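4. Task definition and operating rules for the produce stand
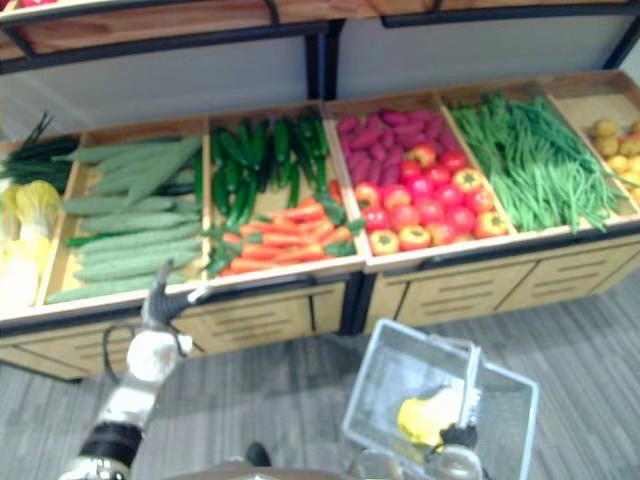 Figure 3. Head camera view during a produce task. The left gripper is near the front of the cucumber bin; the right gripper holds a clear basket with a yellow item in it.

4.1 Scope of the rules

The rules set out in this section apply to all work carried out at the produce stand in the Ploltivbridge laboratory. They were first drafted as internal guidance for the Min project and were adopted in their present form on 5/14/19. They cover three matters: the way in which the stand is prepared, the conduct of the operator during an episode, and the conditions under which an episode may be admitted to the final set. They do not cover electrical safety or the guarding of the work area, for which the general site rules remain in force.

Earlier published work on shelf picking has tended to report success rates without saying how the shelf was arranged or when a trial was stopped. Results obtained in this way are difficult to compare. Two laboratories may use the same arm and the same objects and still differ widely in what they count as a completed pick. We therefore considered it necessary to fix the wording of each rule before collection began, and to publish that wording together with the data.

4.2 Preparation of the stand

Each bin is assigned a type of produce, or two types where the bin is divided between back and front. The assignment is written on the session sheet and is not changed until the session has ended. Within a bin, items may lie in any position that a shopper might reasonably find. Operators are asked not to straighten a heap between episodes, as a tidy heap makes grasping easier and would favour later episodes over earlier ones. An item that has fallen to the floor is returned to its bin only after recording has stopped.

The basket is to be held by one arm for the whole of the episode. It may be raised, lowered or tilted, but it may not be set down on the stand or rested against the produce. The other arm carries out the picking. Where an instruction names an item that is already in the basket, the episode is void.

4.3 Conduct during an episode

An episode begins when the spoken instruction has been given in full and ends when the operator declares it closed. The operator may make up to three attempts at a grasp. An attempt is counted from the first contact between the fingers and the named item. Contact with a neighbouring item is allowed, provided that it stays within its own bin. Contact with the dividers or the front lip of a bin is recorded as a minor fault – two minor faults in one episode lead to its removal from the final set.

The arms must not cross. This rule was disputed during drafting, since some bins at the far side can be reached more quickly by the opposite arm. It was kept on the grounds that a collision between the arms is costly and that the time saved was small. Where an item cannot be reached without crossing, the base is moved before the episode begins and the new position is noted.

No person may stand between the robot and the stand while the motors are live. A second member of staff holds the stop control at all times and has no other duty. Any use of the stop control is logged, whether or not the cause is known, and the episode is set aside for review.

4.4 Admission to the final set

Under these rules, 2740 episodes were recorded. Each was checked by a reviewer who had not taken part in the session concerned. The reviewer was given the session sheet and the camera record but not the operator's own judgement of the outcome. Of the episodes recorded, 439 were removed. Roughly half of the removals followed from faults in the session sheet, such as a missing bin assignment, and the remainder from the conduct rules given above.

Removed episodes have not been destroyed. They are kept in the Calulness archive with the reason for removal attached, so that other groups may apply a stricter or a looser reading. We recommend this practice in general. A rule that seems sound at the time of collection may later prove too narrow, and data that have been deleted cannot be judged again.

4.5 Relation to existing guidance

The Worar handling code, on which part of our drafting was based, was written for fixed arms working on a single tray. It makes no provision for a basket held by the robot itself – nor for heaps in which items hide one another.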